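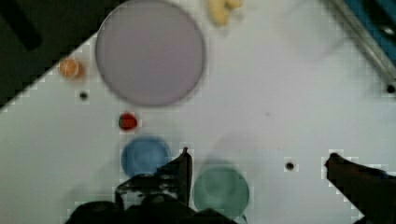
Goltness Childminders & Playgroups Forum > Rooms and Resources > Role play

Cafe table: too much on it, or not enough?

marmaladehatch
Posts: 418
Sat 17 August

Hello all, long one, sorry. I'm redoing our cafe for September and I've got to the point where I've moved the same mug so many times I can't see it any more. We've got the big white table (the one with the little holes in the top, which I've given up trying to fill) and I've put out what I think is a decent spread: the large plate, the small blue bowl, the teal mug, the green pot, and then the food. Banana, strawberry, the small round red one that the children call a tomato when it suits them and a cherry when it doesn't, and the orange. Ketchup as well, obviously. And the oven on the end.

My worry is that it looks like a jumble sale. I had all of it out in July as a trial for the older ones and what they mostly did was carry everything to one end, put it in the pot, and carry it back. Which is fine! They loved it. But I'd hoped for a bit more cafe and a bit less removals firm.

So do I take things away, or add things, or leave it and stop fussing? I've got 100 pounds left in the resources pot and I'd quite like to not spend it on more pretend vegetables.

tuppenny_rice
Posts: 1,911

Take things away. Always. I say this on every thread and people must be sick of me, but three or four things done well beats a table full. I'd have one plate, one mug and two bits of food, and the rest in a basket on a shelf for them to fetch.

Also does the oven need to be up there? It takes such a big slice of the table.

marmaladehatch

I knew you'd say that about the oven and I'm digging in. The oven IS the game for half of mine. It's a proper black one with the curved handle and a warning triangle on it, it came to us second-hand and it's never had the power on here, and they go to it before they go to the food. If I put it on the floor they have to kneel and then they get trodden on.

fennelandfog
Posts: 528

With marmaladehatch on this. We had a painted wooden cooker from Warketti for years, lovely thing, cost a fortune, and they ignored it the minute somebody's gran gave us a real mini oven. Children can tell. It's the door. A door with a bit of weight to it is worth any number of painted-on knobs.

I'd keep all the food out as well, sorry tuppenny! Ours get cross if they have to go to a shelf. They just don't go, and then you've got a cafe with one banana and a queue.

tuppenny_rice

Then they can serve banana. I'm not joking, we had a whole week of everyone ordering the same thing and the talk that came out of it was brilliant. "We have run out." "When will you have more?" "Tuesday." You don't get that if everything's laid on.

I'm not keen on real ovens either. What do you do about the child who has one just like it at home and doesn't know ours is a cold one? I'd much sooner they had something that couldn't be mistaken for it.

fennelandfog

That's fair. We do a bit of talking about it at the start of each term, home oven and playgroup oven, and I mention it to parents. It's not a perfect answer. I still wouldn't go back to the painted one.

marmaladehatch

I'm going to think about that one properly, tuppenny, I hadn't looked at it from the home end. I might put it in the September letter.

Back to the layout though, as I did have another go this morning. My thinking was to get the drinky, bowly, potty things together in a run and keep the big plate for the middle with the food past it, so that you'd sort of work your way along: pot, mug, bowl, plate, food, oven.

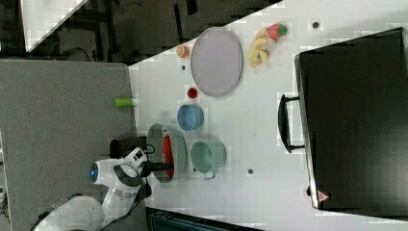 The trouble with doing it that way is that the pot and the mug end up as neighbours, and as they're both greeny they read as one thing from across the room. The blue bowl holds its own. And the banana and strawberry look a bit as if they've been sent to stand at the far side. I do like having the oven handle pointing in towards the middle, though. It used to face out over the edge and everyone caught their sleeves.

Does the pot want to be nearer the oven? I keep thinking a pot belongs next to an oven, but then it's a long way from the mug and the mug's all on its own.

pocketful_of_pegs
Posts: 528

Ooh same number of posts as fennelandfog, hello twin.

Pot near the oven, yes. I'd go further and split the table in two, one side for cooking and one side for eating. Cooking side gets the oven, the pot and the food. Eating side gets the plate, mug and bowl. Then there's a reason to carry things across and you get your waiters! At the moment I think they carry everything to one end simply because there isn't anywhere it's meant to go.

You can mark the middle with a strip of tape. We used Sadeghi floor tape, the wide one, and it came up again without a fight, even off varnish.

tuppenny_rice

Now that I do like. I'd skip the tape. Put a cloth on the eating side, it does the same job and you can take it away.

marmaladehatch

A cloth! With the holes in the table a cloth would be very welcome, they post raisins in them.

fennelandfog

Cloths get pulled though. We lost a full tea set off the end of ours that way, on a day when the floor had just been done as well. Tape for me, or a tray.

pocketful_of_pegs

Trays are great, they'll respect the edge of a tray when they'll ignore everything else you put down. No idea why.

marmaladehatch

We've got the pale green oval one that the ketchup lives on. I could free that up, but then the ketchup wanders. It has been found in the book corner, in the sand, and once in my coat.

Can I ask a silly question while you're all here. What colour would you call the big plate? I've written the labels for the tidy-up shelf and put "grey plate", and my assistant says it's lilac and the children will be confused. I've been looking at it all week and I think she may have a point but only near the window.

pocketful_of_pegs

Lilac. Mauve at a push.

fennelandfog

Grey! It's a grey plate. I'm looking at it right now and it's grey.

tuppenny_rice

Put "big plate" and move on with your life.

pocketful_of_pegs

Or do an outline. We drew round everything on sugar paper and stuck it to the shelf, and even our two-year-olds match them up. It saves the whole argument about colours. The mug's good for that as it's got a handle to go by. The bowl and the pot are harder, being both round, so I'd do those in their own colours.

marmaladehatch

Outlines it is, thank you. I'd got as far as pricing up the Pekitz photo labels and they wanted more for a pack than I paid for the oven.

Right, so I've had a bit of a shuffle in between nap time and the first pick-up and I've left the food up at the top by the plate for now, with the orange on one side and the strawberry and banana on the other, so the oven end has a bit of something to cook. The ketchup has kept its tray, over at the opposite end from the oven, with the blue and the green in between. I know that's not the two halves yet. I want to see what they do with it before I go drawing lines.

I'm already less bothered by it looking busy. I think what was annoying me was the height of things more than the number. It's all so low and round, and the oven is this great big box, and the ketchup's the only other thing with any shape to it. 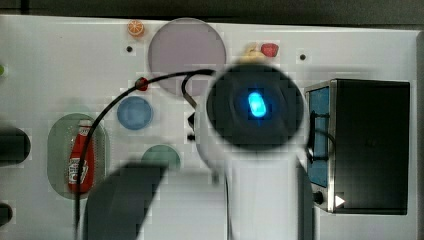 tuppenny_rice

Ketchup on its own tray is a good touch, I'll give you that. A sauce station. You could stand a little pot of paper napkins with it and let them run the whole thing themselves.

I'd still lose the strawberry. What's anyone doing with one strawberry in a cafe?

fennelandfog

Pudding! Leave the strawberry alone.

If height's what's bugging you, a menu stand would sort it. Fold a bit of thick card into a tent and let them draw on it. We change ours every Monday and there's always a fight about whether chips should be on it (we haven't got any chips). Cost: nothing, so your 100 pounds is safe.

pocketful_of_pegs

Seconding the menu. And a cake stand if you can find one in a charity shop, they're usually hiding behind the vases. One cake stand would give you a middle to the table, and you could put the tomato/cherry on top and let them decide what it is that day.

With the two ends, I'd be careful about having sauce at one and oven at the other if you've got a narrow gap behind. Ours queued down one side only and the small ones got squashed. How much room have you got round it?

marmaladehatch

Plenty on the long sides, not a lot at the oven end. That's partly why I turned the oven so its door faces in along the table. They can get at it from the sides that way and there's no need for anybody to be squeezed in behind.

Cake stand is a lovely idea, I'm in town on Monday so I'll have a look. I'm keeping the strawberry. I'm keeping the oven. I'll do one week with everything out and one week with tuppenny's single banana, and I'll report back on which went better.

tuppenny_rice

Do the banana week second. If you do it first they'll only be pleased to see everything else.

fennelandfog

Or do it first for exactly that reason??

marmaladehatch

Going to toss a coin for it. Does anybody have an outline template for a mug handle, or do I just draw round it?

pocketful_of_pegs

Just draw round it. Lay it on its side and use a fat felt tip.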